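I've been meaning to write about house rules for a while now, the ones we keep for gripper work, and then on Monday Sirkka Vuorinen asked me to send her "the document" and I had to admit there wasn't one. There was a page of notes, a few things we say to each other, and a lot of habit. So this is me trying to put it in order, with a cup of coffee going cold next to the keyboard.

The first rule is an old one and I'll defend it to anybody: decide what counts as a good pick before you start picking. I learned this the slow way at Tesel, where we went through some 3000 recordings and found that two of us had been marking them differently all along. I'd been calling it good if the thing left the table. My colleague wanted it set down again, upright where it could be, with the wrapper in one piece. She was right, of course, and we spent most of July going back through them.
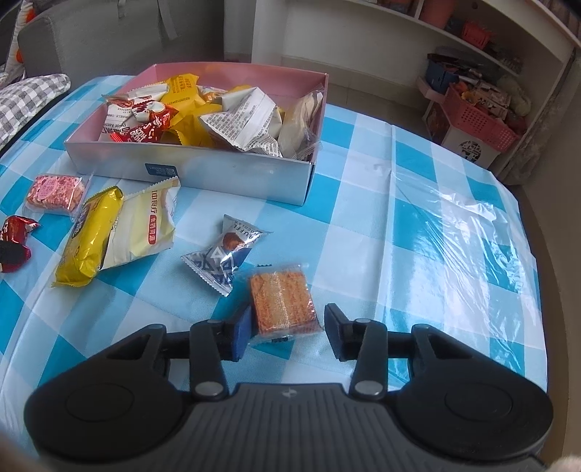
The second rule has to do with wrappers, and it's the one people argue with me about. Close on the food, never on the loose end of the plastic. A crimped end is such a tempting little handle! But it folds, it slips, and you end up teaching a habit that falls apart the minute the packet is a stiffer one. If the item is fragile (crackers, wafers, anything that crumbles), come in slowly and stop squeezing once it holds. A broken one gets logged as broken — please don't quietly swap it for a fresh one and carry on.

Then there's the matter of neighbors. When two packets touch, we used to nudge them apart by hand first, and Bautista's checklist still has you do that. I've come around to leaving them be. Kitchens and living rooms don't space things out for anybody, and a messy start is worth having so long as you write down that it was messy.

Sirkka wants a line in there about wiping the finger pads between sessions, and I've told her she can write that one herself. I'll post the whole list when she's done with it.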